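Site Visit Report: Two Arms, One Table
Leidy Espinoza and Rizwan Memon, Introduction to Automation, spring term

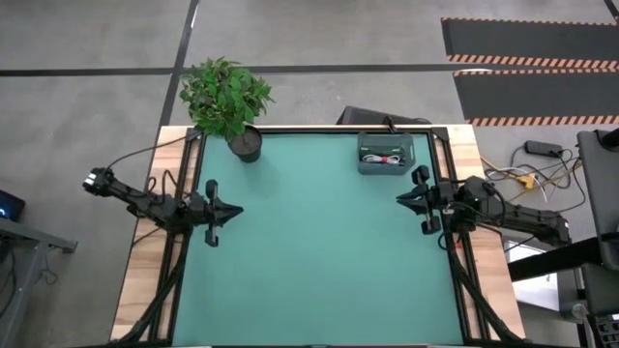

Figure 1. The two-arm work table at Girklow, with the plant and the cable bin at the far end of the mat.

1. Why we went

Our course requires one visit to a working automation site and a report "in your own words," which we have taken as permission. Our group of 8 went to the Girklow open day on a Tuesday in February. Most of the other visitors headed straight for the packaging hall, where there was free coffee. We had signed up for the bench demonstration and so had a good view and no coffee.

2. The setup

The station is smaller than either of us expected. Two black robot arms are mounted on opposite sides of a table and reach in over a teal mat, so that the grippers end up facing each other like two people who have both forgotten the other's name. Each gripper has two fingers. Rizwan had drawn a five-fingered hand in our proposal and has asked that this be left out.

Our host was Meriem El Idrissi, who runs the bench. She told us the job that day was cable handling: take a coiled cable out of a bin, pass it from one arm to the other, and set it down on the mat. The cable in our figure is white and tied with a small red tie. According to Ms. El Idrissi, cable is a miserable thing to give a robot, as it changes shape whenever it is touched. Anyone who has owned headphones will follow the argument.

3. What we saw

The demonstration was 20 minutes long. The first pass went well. The right arm picked up the coil, the left arm took it, and there was some applause from our side of the tape. On the second pass the left arm closed a little early and took hold of nothing, very firmly. Ms. El Idrissi stopped the run, moved the bin a short way, and started again. We counted this as the most useful part of the afternoon, and we wrote more notes during those two minutes than in the rest of the visit.

She said the bench had logged 246 handovers since the new fingers were fitted, and that she trusts the log more than her memory of it. We asked what share of them had failed. She said it depended on what we called a failure, and then gave us a longer answer that Leidy has written up in Appendix B.

4. Things we did not expect

The plant. A bushy potted plant sits at one corner of the mat. Razia Qureshi, from our group, asked whether it was part of the test. It was a present from the packaging hall.

The wiring. Our textbook draws a robot cell as a box with one arrow going in. On the floor to the right of this one there was a tangle of cords, white and yellow ones among them, and a power adapter. Our own lab bench suddenly looked quite professional.

The speed. Everything moved at 50 percent for visitors. It was still faster than our group project.

5. What we would do differently

We should have agreed on questions beforehand. Three of us asked about battery life, and the arms plug into the wall. We also should have timed each handover separately; our only numbers come from Razia Magsi's phone, which went to sleep during the third pass.

For the term project we plan to copy the cable task at a smaller scale, with one arm and a shoelace. Ms. El Idrissi has offered to look over our gripper sketch before we print anything. Rizwan is redrawing it with two fingers.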